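I got to Tamport at ten on a Friday morning in January, in sideways rain, and was handed a visitor badge and a very good cup of coffee before I'd even found a place to hang my coat. Pullik had opened up its repair and refit depot for the day, and I've wanted a look inside ever since they started bringing in robot arms.

The depot takes in used furniture from hotels and offices, fixes what can be fixed, and sends it back out. They employ 200 people over two shifts, and I'd expected the arms to be the star of the tour. Our guide, Orla Mac an tSaoi, started us in the packing hall instead, which annoyed a couple of people in my group (me included, a little). But she wanted us to meet the packers first. Four of them used to spend whole days opening and shutting cabinet doors to check hinges and catches, and their wrists paid for it. Two have moved over to training the arms, one went back to upholstery, and one, Hamish Gunn, said no thanks and drives the forklift now. He told me he misses the chat at the checking bench more than he'd expected.

The pay question came up right away, of course! The trainers got a bump, and the upholsterer didn't. Orla didn't dodge it, but she didn't have much of an answer either - "we're still talking" was as far as she'd go.

Upstairs is the quiet room, with a row of desks and big monitors. Every new job for the arms gets tried in simulation before anyone on the floor has to stand next to it. Salvador Torres spent 19 years at the bench and now he builds practice rooms on a computer, which he finds very funny. He let us try steering. I was hopeless! You're looking over the back of the gripper the whole time, so your sense of left and right goes a bit soft, and I spent most of my turn facing a wall.

Two views from the practice room, fingers open in both:
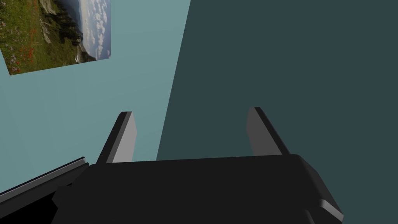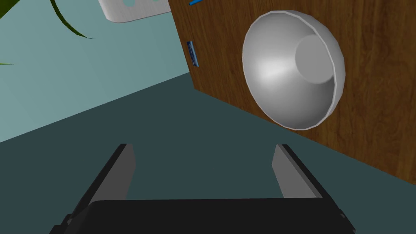 Salvador says the hardest part of the new job is sitting down all day. He gets up every hour and walks the floor, and the bench crew save up their complaints for him - a door that sticks, a handle that's too smooth, that kind of thing. Half of what they tell him ends up in next week's practice list. I liked that a lot.

Lunch was soup and rolls in the canteen, and I sat with Mehrangiz Mazandarani from the night shift, who'd come in on her day off. Her worry is the new starters. She learned furniture by handling it badly for a year, and she'd like them to get some bench time before they go anywhere near a monitor. Orla wrote that down.

If you go next time, take the bus from Sollthorpe. The parking lot holds 40 cars and it was full when I got there.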